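Home - Projects - Bench - Checklists - Contact

Pre-run software checklist, suturing bench (synthetic tissue pad)
Filled in April 3, 2025. Stack: Gukton planner, Flurnix perception

1. Controller boot, no faults in log - OK
2. Joint limits file matches arm config - OK. Old copy still in the home folder, pls delete
3. E-stop drops both arms - OK, tried 4 times
4. Watchdog set to 300 ms - OK now. Was left at default after the update
5. Hand-eye calibration, wrist cam - redone. First try used the wrong board file
6. Needle tracker - PASS WITH COMMENT. Pose jumps when the thread gets picked up as part of the needle arc. Raised the min curvature, better but not great
7. Incision mask - FAIL. Red smear next to the cut gets labeled as cut. Planner then puts the entry point too far out

Item 7 holds the run. No closed loop stitching untill the mask is fixed, teleop is fine. 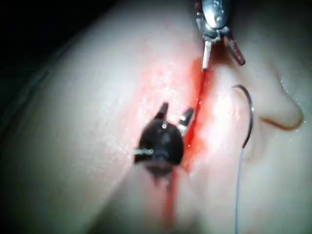
Gaëtan Renaud: I wouldn't hold everything for the mask. Let the planner take the cut line from two clicked points and skip segmentation, we did that in September and the code is still in the branch. Item 6 worries me more. If the pose jumps mid-drive the controller will chase it.

OK, agreed on the clicks. Added:

7b. Manual line entry, planner accepts it - OK
8. Reject pose jumps over 4 mm between updates - added, NOT tested on hardware
9. Speed cap 25 percent in both arm configs - left arm OK, right arm config was missing teh line, fixed
10. Logging on, disk space checked - OK

Still open: 6, 7, 8. Rerun 5 if anyone touches the camera mount.

Recent items
Gukton planner: release notes
Araya bench: cable and mount check
Gultel log viewer setup
Flurnix mask retraining, open tasks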